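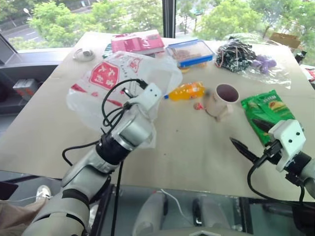
Two-arm table clearing, left gripper holding a plastic bag, open cup on the table.

Working rules for two-arm table tasks: frequently asked questions

Category: Shared Workspaces / Good Practice

Which tasks do these rules cover?
Any task in which a two-arm unit picks up, bags or moves household goods on a table at the Skerska or Kekcombe sites. Floor picking and conveyor work have their own sheets.

Are open drinks allowed on the table?
Yes, if the task plan lists them. A filled cup counts as a class 2 item. Arm speed is limited to 30 per cent for the whole run, including moves that do not pass near the cup. Hot drinks must be left to cool before the arms are enabled.

Why are thin plastic bags treated separately?
Film changes shape when it is lifted and can wrap round a gripper. It can also hide other items from the head camera. After any bag grasp, the operator checks that the fingers can open freely before the next command is sent. If film has been drawn into a joint, stop the unit and isolate it. Do not reverse the joint to free it.

How should cables on the arm be arranged?
Leave enough slack for full wrist rotation, but no loop that could catch on an item or the table edge. Run the wrist through its full range before the first task of the day. Chargers and other loose leads may be used as task items only when unplugged at both ends.

Can food be used more than once?
Sealed packets may be reused until the wrapping is damaged. Fruit and anything in a lidded container is replaced daily. Nothing that has been on the table may be eaten afterwards.

Where may people stand?
Outside the marked reach line while the arms are enabled. One person holds the stop control and does no other job during the run. Anyone else who needs to reach the table asks for a hold first and waits for it to be confirmed aloud.

Does daylight matter?
At tables next to a window, yes. Repeat the camera check if the light changes noticeably, and record the blind position in the log.

What has to be reported?
Spills, dropped glass, any contact with a person and any stop caused by film or cable. Use form 532 and send it before the end of the shift. Near misses go on the same form, section 23.

Who approves a change to the rules?
Kirsty Dow at the Vutetstead office. Requests are reviewed on Thursday.

Contact: Nyaga Workspace Standards, Vutetstead office | © Nyaga | Back to top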